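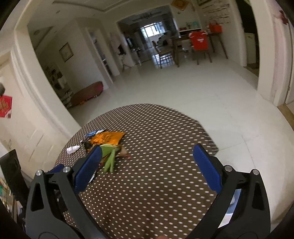

Our project began because I can't throw away a sweet wrapper without putting it down somewhere else first, and my bedroom floor was starting to prove it. So when the Gretville robotics club asked for ideas in October, I said tidying, and they let me have it! The plan was to teach a gripper to pick small odds and ends off a surface and drop them in a tub, and to do the teaching by hand, with one of us holding the gripper and doing the job ourselves while it recorded. The blue finger pads are the bit that does the holding, and when they stand wide open like that there's plenty of room between them, but a crumpled orange packet is still a horrible thing to grab. It's shiny, it's got folds going every way, and you never know which bit you're going to get. I put a striped wrapper behind it too, to be mean.

There were 7 of us in the group, all from the second year, and we called ourselves Team Dikent after a spelling mistake on the sign-up sheet that stuck. I looked after the recordings and most of the moaning. We worked in people's homes as well as the club room, as our teacher wanted backgrounds that weren't just a white bench (good call, as I'll get to in a bit).

Altogether we kept 219 recordings. We made more than that, but I binned any where the item went flying or where whoever was holding the gripper gave up and used their other hand. I was quite strict about that and it didn't make me popular.

Learning to use the thing took ages. My first go was far too fast - I went at everything like I was swatting a fly - and when we played it back you couldn't tell what I was trying to pick up. Slow and boring is much better. Come in, stop for a moment, close, lift. By the end I was quite good at it and my wrist ached like mad.

Then came training, which we ran overnight on the big computer at the Gernier campus. Our first version had only seen the club room, and when we tried it over patterned cloth it was hopeless. It kept going for bits of the pattern! We added the home recordings, trained again, and it got the right spot much more often. On our test of 27 pick-ups it managed about 20, and most of the misses were wrappers. Bottle shapes were easy by comparison.

We took it to the Tavares schools day and it did fine in the morning and sulked after lunch, when the sun came round and everything shiny got shinier. We hadn't recorded anything in strong sunlight, so that's on us. We still came home with 2 nice comment cards and a lot of leaflets.

If I did it again I'd write down the light and the surface for every recording, as I spent a whole evening trying to work it out from memory. I'd also pad the handle. The group next year can have all our files, and the tub, which still has some of my wrappers in it.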